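Bench notebook, Landura cell, kitting side
2025-01-30
Entry by P. Azimi. Corrections in the margin please, and in a color other than mine.

Kamran A. asked me to write down what the job is now, so that the job sheet can be rewritten by someone who doesn't do it. Fair enough. The old sheet says "pick, check and tray wooden parts, 400 per shift." I picked, checked and trayed wooden parts for six years and my wrists can vouch for it. The new sheet has a blank where the verb goes.

What I did today, in order: wiped the floor of the cell. Put blocks down. Drove the arms through the layout by hand, from the leader handles. Put the blocks back. Drove it again. Niloufar says each pass is "an episode," which makes it sound as if somebody will be waiting for the next one.

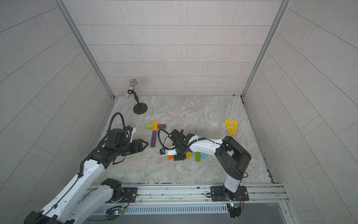
Reach is still the main complaint. The left arm is happy anywhere up to the middle and sulks past it, and the right one has to lay its upper link nearly along the floor to get at anything low. I've been setting the cross in the center, where both can get in, and leaving the spares over under the right gripper, orange, green, yellow and light blue in a heap. Hakim would like the spares in a neat row. Hakim is welcome to come and row them. On the old line parts came out of the tote in a heap and I see no reason to teach the arms that the world is tidier than it is. We agreed to try 19 passes his way and 19 mine and let Niloufar look at both without being told which is which. She'll know. My heaps have a style.

Cable loop over the right wrist: catches a bit when I roll past vertical. Felt it through the handle twice. Not logged as a fault, logged here. If it does it again tomorrow I'll re-tie it and fill in the form.

Staffing, since that's what everyone reads this book for. Kitting was four of us in December. Now it's me in the cell, Kamran K. on the hand bench, and two gone over to Bullard aisle on packing, same pay, worse radio. Justumex sent the training binder, 606 pages, of which I have read the part about the stop button. Kamran K. has been asked to keep his own tally of time per tray so there's something to compare the arms with. He finds this funny. He has also slowed down, and I would too.

What I miss: talking. On the bench you could do the work with your hands and argue with your mouth. Driving the arms takes all of me, and if I turn my head to answer somebody the gripper turns up somewhere interesting. Suggested to Kamran A. that the new sheet allow a proper break every hour. He wrote it down. I watched him write it down, and am writing down here that he did.

What I don't miss: splinters, the tote lift, the Tabrizi trays with the lip that takes your knuckle off.

Worn blocks. Niloufar wants to know if we should swap out the ones with chipped paint. I say keep them in. I pulled bad paint off the bench for years and could tell a scuff from a split with my thumb. The arm has no thumb. If it only ever meets clean blocks in here it'll go to pieces at the first ugly one. Her worry is the long yellow, which is chipped down both edges. Wrist view for her to decide on:
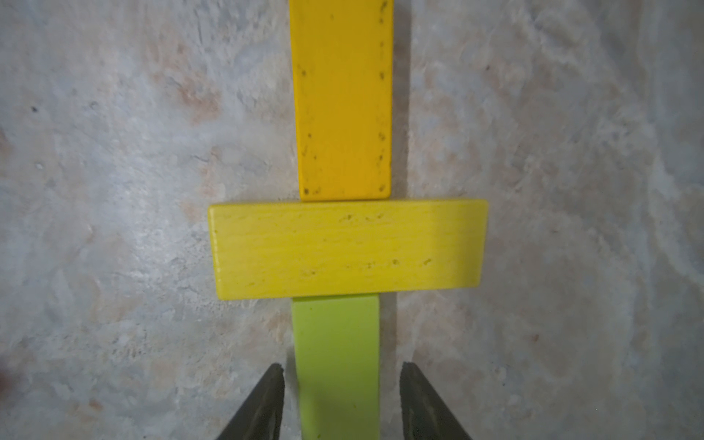
Wrist camera, fingers open either side of the green. Long yellow at top, wear along both edges.

I'd keep it. Note too that the crossbar is a paler yellow than the long one, so whoever wrote "yellow block" in the task text for both should pick a second word. I've been saying "lemon" and "egg." Hakim has been saying "the other yellow," for either.

To do:
Re-tie right wrist cable if it catches again.
Hakim's neat row, 19 passes. Then mine.
Ask Kamran A. where the break went.
Task text: two yellows, two names.
Find out who signs the tally now that the person who signed it is me.

Read, N. Khosravi. Keep the chipped one. "Egg" is not going in the task text.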